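Ticket 218 – Simulation, cellule étagère (site de Storkport)
Statut : ouvert
Priorité : moyenne

Problème : pendant la saisie du cube dans le casier, l'effort sur un doigt de la pince monte d'un coup et l'épisode s'arrête en défaut de contact. Apparu mercredi, après la mise à jour de la scène Flevthorpe.

Reproduction : 54 échecs sur 1,000 épisodes. Toujours côté panneau gauche, jamais en approche par la droite.

Essais :
– vitesse d'approche réduite : aucun effet
– friction du plancher remise à l'ancienne valeur : aucun effet
– maillage de collision du panneau affiché : il dépasse de 2 mm vers l'intérieur du casier

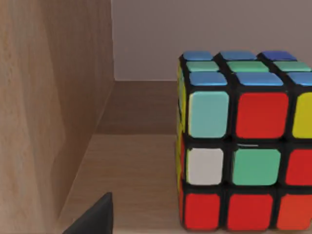

Le maillage visuel est correct, seul celui de collision est décalé. Correctif demandé à Sleiman. En attendant, l'approche par la gauche est désactivée dans la configuration – ne pas la réactiver avant la relance complète de la série.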